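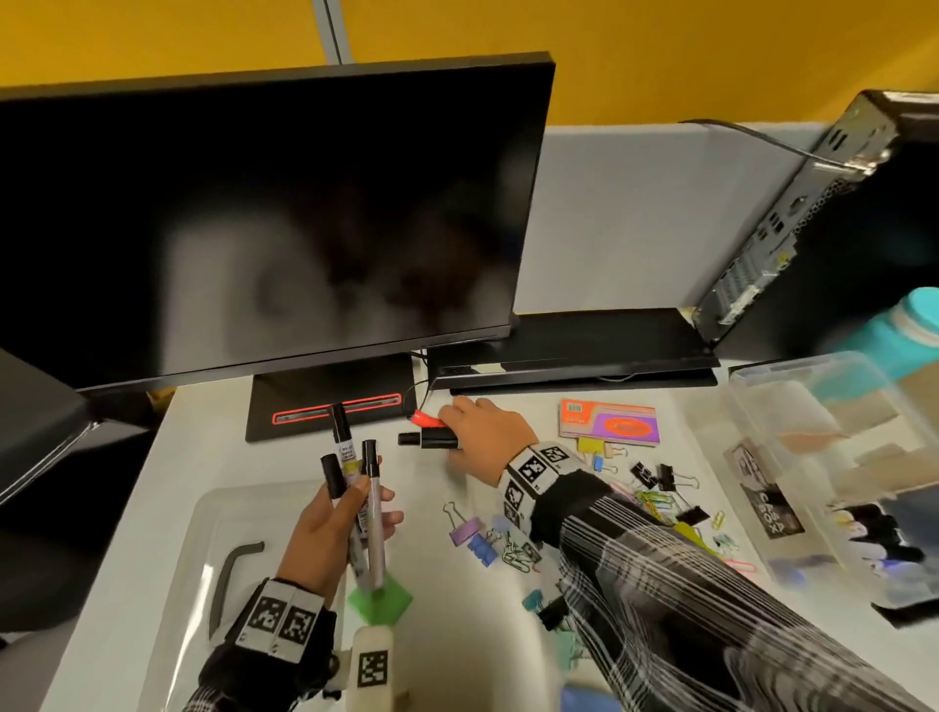

Figure 1. Markers held over the clear tray at the shared desk.

3. Does a box keep a desk tidy?

The brief from our supervisor, Girish Nigam, was to test the claim in the Fellusthorpe office guide that one clear container per desk cuts the time spent hunting for stationery. I had doubts from the start. The guide says people find things faster when they can see them, but it gives no method, and its layout drawings show desks with hardly any equipment on them. Ours, in the Padum building, are not like that.

We ran the trial through July. Each member of the group was timed fetching a named item, first from the open desk and then from a clear box. The plan called for 200 timed fetches. We logged 85 before exams got in the way, so I would not lean on the averages. Inga's numbers improved and mine got worse.

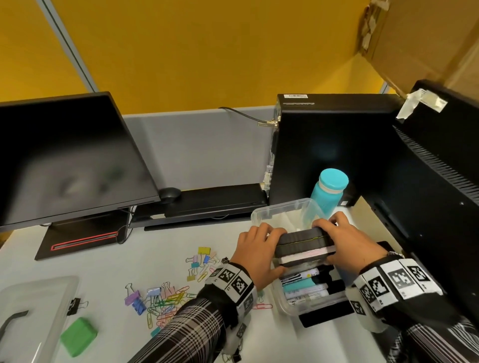

Stacking order is where the guide's advice looks weakest to me. It recommends laying pens and markers flat at the bottom, with bulkier things above, to save space. Space is saved, sure. But with the markers on their sides and a long grey spongy block going in or out over the top of them, being able to see through the plastic is only half the job — you still have to shift the block to reach a marker. The guide counts that as tidy storage and never times it.

Standing markers upright in a cup would be a fairer comparison, and we should have included one. The Grirno spreadsheet also lumps "found" and "in hand" together as one time, a mistake I noticed too late to fix. Any repeat of the trial should record them in separate columns.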